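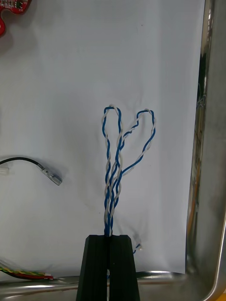

Gathering grasp examples for cables and harnesses: how do you decide when you have enough?

Posted by looseends_harriet

Hello all, long-time reader and not much of a poster, so please bear with me because this may ramble a bit.

I look after the example gathering for a small sorting project at Prernari. The idea is that the arm learns to lift bits of wiring out of a tray one at a time and put them in a bin, and we're teaching it by driving it by hand and recording everything: wrist camera, joint positions, how far the fingers are open, the lot. We've now got 377 recorded picks, which felt like a grand total until I sat down with a pot of tea and watched them back.

The trouble is the twisted blue and white ones. A circuit board is a circuit board wherever you put it, but a soft cable never lies the same way twice, and my operators (lovely people, very patient) have each grown their own habits. Adeel likes to squeeze several lengths together in the middle so the loops stand out above the fingers. I go for a single length near a connector whenever I can get at one. Both of us get there, but I do worry we're teaching the poor thing two different jobs and it'll end up doing half of each.

So my questions are: do you set a house rule for where to grip, or do you let people do what comes naturally? And do you lay the parts out neatly to start with, or tip them in?

Reply from bellamy_bench

Welcome out of the shadows, Harriet! We went through just this at Bellamy last January, with hoses in our case, and I'd say pick one way of gripping and stick to it, at least for the first 200 or so. We let everybody please themselves and what came out was an arm that hovered over the hose, drifted left, drifted right and then closed on thin air. It was like watching my dad choose a sandwich. Once we wrote down "middle of the bundle, fingers square to the cable" and recorded a fresh lot, it settled down very nicely.

As for the layout, tip them in. If you lay them out by hand you'll put them how a tidy person would, and you won't even notice you're doing it.

Reply from makton_mo

I'm going to disagree with bellamy_bench a little, in the friendliest way. One grip is fine while the middle of the bundle is free, but what about when it's underneath something, or jammed up against the side of the tray? If your examples only ever show the one grip, the arm has no idea there's another way of going about it. I'd keep both of Harriet's styles and make sure each recording is labelled with which one it was. You can always leave half of them out of the training later on, whereas you can't put in what you never recorded.

I do agree about tipping them in, though! We give the Makton tray a good shake between runs and it has done us no end of good.

Reply from looseends_harriet

Thank you both, this is just the sort of thing I was hoping for. We don't have labels for grip style at the moment, but I could go back through and add them of an evening, it isn't hard work, only slow.

I should have said that the bin end matters to us as well. The bins have a ledge and quite a shiny back, and the glare comes and goes depending on where the wrist is. I've put up a view from the wrist so you can see what the arm has to make sense of.
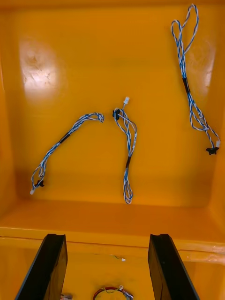 Looking into the orange bin from the wrist, harnesses up against the back wall.

Reply from bellamy_bench

Ah, now that's a help. I'd be less bothered about the grip and more bothered about that pale patch at the upper left, if I'm truthful. We had something similar and the model got it into its head that the bright bit was part of the job. Can you move your lamp about between sessions? Don't get rid of the shine altogether, just make sure it isn't always in the same spot.

I'd also think hard about those harnesses being so nicely spaced, with clear plastic between them and none of them overlapping. It's an easy picture to learn from, and I'd want plenty of muddled ones to go with it.

Reply from turkholm_night_shift

Coming at this from the other side, as I'm one of the people who does the driving (at Turkholm, mostly evenings). Please don't write a house rule without asking your operators first! We were handed one that said to always come in from straight above, and with the small connectors it was miserable, you couldn't see past your own fingers. Everyone quietly stopped following it after a week and the notes never got changed, so the labels were wrong on top of everything else.

What did work for us was short sets. We do 20 picks, then a cup of something and a swap over. My picks at the end of a long stretch are dreadful, all little jerks and second thoughts, and I wouldn't want anything to learn from them.

Reply from makton_mo

Seconding the short sets. How long are yours, Harriet?

Reply from looseends_harriet

Er, longer than that. Sometimes a whole afternoon, which I can see now is a bit much to ask of anyone.

Right, I've had a chat with Adeel Jafri, who does most of our driving, and he's rather on makton_mo's side and would like to keep his bundle squeeze, thank you very much. So we'll keep both grips with a label for each, do sets of 20, and move the lamp every time we swap. I'll hold back 8 muddled trays that never go into the training at all and use those for checking. Does that sound like enough for a first look?

Reply from bellamy_bench

For a first look, yes, though I still think you'll end up choosing one grip! Make a couple of the 8 really horrid, and do come back and tell us how the two styles compare.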